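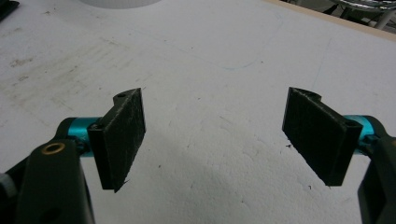
Tomomi Katayama wants to know why anyone would put a white board on top of a perfectly good wooden table, and then spend a spring complaining that it isn't white any more.

2/ Fair question, Tomomi. The answer is that I was protecting the table. The table is spotless. I never see it, apart from a pale border all the way round, like the mount on a very dull watercolour.

3/ So this is a thread about cleaning a board. Mute me now if you have plans.

4/ Round one was washing-up liquid and warm water. It got rid of whatever had been sitting on top of the marks and left me the marks, much easier to see. I had a cup of tea and looked at them.

5/ There's a faint blue line that I'm fairly sure is mine. I have no memory of drawing it. It doesn't go anywhere useful and it isn't straight, so it does look like my work.
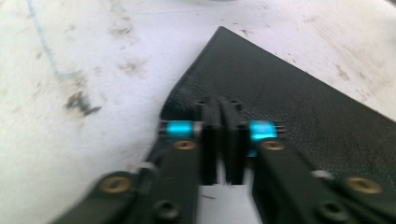
I then moved on to a product called Funach, which came in a tub from the hardware shop in Prastthorpe and smelt like a swimming pool with a grudge. The label said leave for 4 minutes. I left it for 40, as I was on the phone to my sister, and it took the shine off a patch near one corner and nothing off the smudge it was meant for.

6/ Several of you have said "magic sponge". I have used the magic sponge. It is now a small grey crumb in the bin and I'd like a moment's respect for it.

7/ Types of mark, since I've had the time to sort them:
Smudge, grey. Arrives by itself.
Speck, dark. You wipe it and it's still there. You wipe it again and you've got a smudge, grey.
Streak, brown. Always in the middle, where you want to put something down.
Stain. We don't talk to the stain.
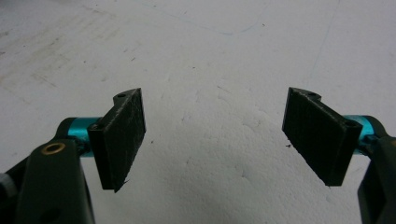

White, if you squint.

8/ The obvious thing is to buy a new one. Gellgate do one the right size for 80 quid plus delivery, and I had it in the basket. Then I thought about how long I'd be scared to put a pencil on it, and closed the tab.

9/ Misaki Hattori (yes, of the Hattori who wrote the long post about grout) suggested flipping the board over. I was very smug about that idea for as long as it took to lift one corner. I'd already flipped it. Last September, by the look of the note I'd left myself on the underside, which says FLIPPED IT.

10/ Somebody also asked whether I could just clear everything off and start fresh. Have you met me? Everything I clear off the table goes on the floor behind it, with the computers and a heap of cable I've been meaning to sort since we moved in. There's a nice padded stool on wheels back there too. I can't get it round to the side where I'd sit on it.

11/ What I've settled on is this: dry cloth first, then damp cloth, then stop. The stopping is the hard part. Every bad patch on that board started as a small mark and me with ten minutes spare. The white dish sits above the stain now and draws the eye a bit, or it would if it were a nicer dish.

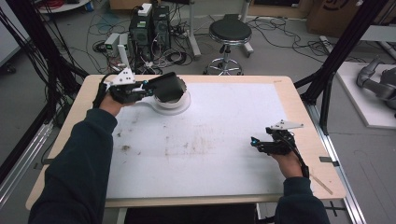 12/ Things that did not help, for the record: toothpaste, bicarb, vinegar, bicarb and vinegar (lovely fizz, though), a pencil rubber, and my neighbour saying "ooh, you'll never get that out" from the doorway.

13/ The post with the blue line in it has 1,322 likes as of 07/06/2024. I once put up a whole bookcase I'd built from scratch and got a thumbs up from my mum.

14/ Someone has just replied "have you tried white spirit". I've got half a bottle under the sink. I'm going to finish my tea and have a look for the gloves.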